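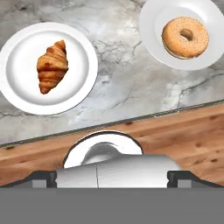 April 7, 2019

I slept badly again and got up before the street was light. The first thing I did was read the letter from the language school in Primumdale one more time, although I know it almost by heart. The speaking test is in 16 days. I passed the reading part in March with 74 points, and I was proud for one evening, and after that I began to be afraid of the speaking part.

For breakfast I had bread and jam, and I practiced food words aloud. Croissant is still hard for me. Zeyu Liang says it one way, the woman in Steyn bakery says it another way, and the dictionary gives me two more. Bagel is easy. I wrote both in the notebook, on the page for things that are eaten in the morning, and next to them "crust," "flaky" and "poppy seed." I like the word flaky very much. Zeyu told me it can be used for a person also, when he promises to come and does not come. I will remember this, I know two such persons.

At ten I walked to Ollis Park by the long way, along the canal. The water was high and brown. Ruan Mokoena was already on the bench with his thermos. He has been helping me for five months and he does not take money, so I bring him oranges. We spoke for one hour about his childhood and his aunt Hara, who had a shop for buttons and thread. I understood nearly everything. When I talk myself, I am slower. I stopped four times to look for a word and he waited each time and looked at the ducks, and I was grateful for that.

He corrected "I am living here since three years." I have made this mistake so often that I think it is part of my face now. I must say "I have lived here for three years."

In the afternoon I did the kitchen page of the notebook. I wanted to have the words for where things are, as the examiner often asks this. I wrote: the toaster oven is on the counter, against the wall. It has a glass door and two round knobs, one above the other. The cabinets are sage green. I did not know before that sage is a plant and a color, and also a wise old man.
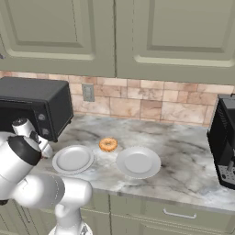
## Evening

My sister called after dinner. We spoke our own language and it was a rest, like taking off tight shoes. Mother's knee is better. They have painted the stairs. She asked if I dream in English already, and I said only when I am late for something.

I must iron the blue shirt and buy a new notebook, this one has five pages left. Tomorrow I meet Ruan again, and I should ask him about "used to" and "be used to." I mix them always.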